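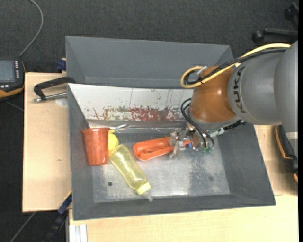

A grey bin on a wooden tabletop, with a baby bottle, a reddish-orange cup and an orange plastic object inside.

In defence of the bin
By Ebuka Nwankwo
22 Aug 2025

My sister-in-law owns a tower of 65 little drawers, each with a typed label, and has lost her kitchen scissors twice this year. I own one large bin. My scissors are in it, probably near the bottom.

I mention this because the storage people have been at us again. Riviere will sell you a set of nested trays for 70 pounds, and the leaflet that came through my door in Peltby promised a place for every item in the house. I have met the items in my house. A good half of them don't know what they are. Where do you file a scoop from a tin you finished in November, or the cup that belongs to no set? Sort them properly and you end up with a drawer marked Misc, which is a bin with a handle and a worse view.

Children understand this perfectly well. Give a toddler a row of graded tubs and she will tip them all into the largest one, yellow things on top of orange things, bottle against cup, and then sit beside it in a state of deep satisfaction. She can see nearly everything she has. Anything she can't see is a short dig away, and the digging is the best part of the afternoon.

My neighbour Adelino Esteves disagrees. He says a bin is only a decision put off, and he says it standing in a garage where every jar of screws faces the front. I admire the garage. I have also borrowed a screw from it, and been walked along the shelves for twenty minutes while he remembered whether he sorts by length or by head.

There are limits, I admit. Knives should live elsewhere, and so should anything with a lid you don't trust. A bin wants emptying now and then too — I do mine when the sides start to bulge — and you will find a sock in there, and a key, and some bit of plastic whose purpose has gone to the grave with its instructions. Put it back. The day you throw it out, someone will come into the kitchen asking for it by name.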